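Unit 7: Comments, and why you should doubt them

A comment is text the computer skips. You write it for whoever reads the code next, often yourself in November, when you've forgotten all of it. Most textbooks tell you to write more comments. I'm not convinced, and I'd like you to be suspicious too.

Take this line from the Sosamau billing exercise:

total = total + 800 # add the 3,000 setup fee

One half of that line is wrong. The program adds 800 and won't complain, whatever the comment says. Somebody changed the number and left the words alone. You can't tell from the line which figure the customer should be charged, and a confident comment makes it easy to stop looking.

Comments that repeat the code are no better:

count = count + 1 # add one to count

If your reader needs that, the comment won't save them. Delete it.

What's left? Reasons, mostly. The Clanoto file reader stops at line 1,036. Without a note, that looks like a typing mistake. With a note saying the old export format ends there, it looks like a decision - one you can check, and should.

Before the lab, open the Zaritz starter file and mark each comment as true, false or useless. Run the code before you decide. I expect the last pile to be the biggest. Bring one comment you'd keep, and be ready to defend it against the rest of the room.

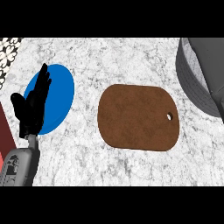

Londoño asked whether a false comment should be fixed or just removed, given that the next person to edit the line will probably break it again.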